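Clasereo Residents' Services
Household Guidance: Sorting and Folding Laundry at the Table

This page is intended for residents who use the shared laundry rooms and for those who prefer to fold at home. The advice applies to everyday washing. Uniforms, curtains and bedding are covered on separate pages.

Residents are asked to prepare the table before bringing any washing to it. A clear surface and a basket with nothing left in the bottom make the work quicker.
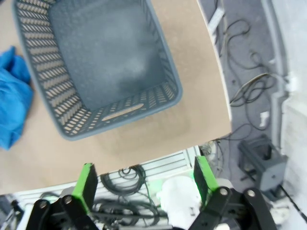
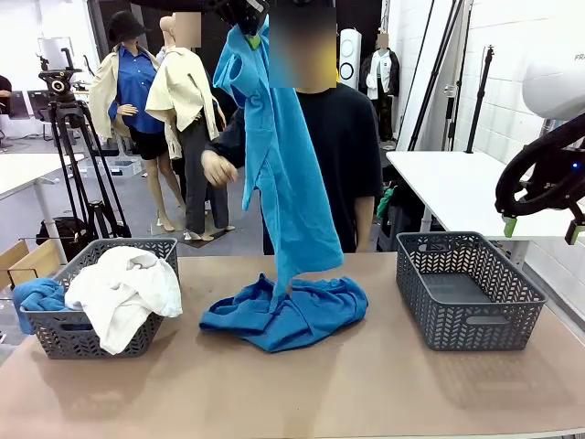
Choosing a basket

A plastic basket with openings in the sides is recommended for clean washing. Air can pass through the walls, and any slight dampness left in the cloth is less likely to turn stale. Handle openings should be smooth to the touch. A basket with a cracked rim will catch on knitted fabric and should be replaced.

Two baskets of the same size are more useful than one large one. One holds the items still to be folded and the other receives the finished work. When both are the same shape they will also stack in a cupboard.

Baskets should be wiped out on a Monday with warm water and a little washing-up liquid, then dried with a clean cloth. Lint gathers in the corners and will transfer to dark clothing if it is left there.

Preparing the table

Wipe the surface and allow it to dry fully. Check the edges for splinters or rough patches, particularly on older boards. Stand the baskets to the left and right and leave the middle free for folding. Those who are left-handed may wish to reverse the usual order, with unfolded items on the right.

The table should be high enough to work at without stooping. In the Urnelora building the folding tables can be raised by 6 centimetres using the screw feet. Please ask at the desk for the key and return it on the same day.

Sorting

Sort by person first, then by type of garment. Sorting by colour is necessary before washing but serves little purpose afterwards, except where a new dark item may still lose dye. Such items should be kept apart from white cloth for the first 2 washes, and should not be left lying damp against anything pale.

Small pieces such as socks and face cloths are best put to one side until the larger garments are done.

Folding shirts and other tops

1. Hold the garment up by the shoulders and let it hang for a moment. The weight of the cloth will draw out many of the creases.

2. Check that the sleeves are not inside out. A sleeve that has rolled into a tube should be pulled straight before the garment is laid down.

3. Lay the garment face down and smooth it from the neck to the hem with the flat of the hand.

4. Fold each side towards the centre, bringing the sleeve back along the fold.

5. Bring the hem up to the neckline. For narrow shelves, fold once more.

Thin fabrics may be rolled after step 4 instead. Heavy knitwear should always be folded flat and never hung on a line by the shoulders.

Filling the basket

Place heavier items at the bottom. Folded garments may be stood on edge, which allows each one to be seen without disturbing the rest. The pile should not rise above the rim, as cloth that hangs over the side is easily trodden on or caught in a door.

Shared rooms

Tables in the Kevero and Zuccaro buildings may be used at any time during opening hours. Residents are asked not to leave washing on them overnight. Items found in the morning are placed in a labelled bag and kept at the desk until the end of the month.

Faults with tables or lighting should be reported on extension 3687. Please give the name of the building and the floor.

Related pages: Removing Marks from White Cloth; Drying Indoors in Winter; Care of Woollens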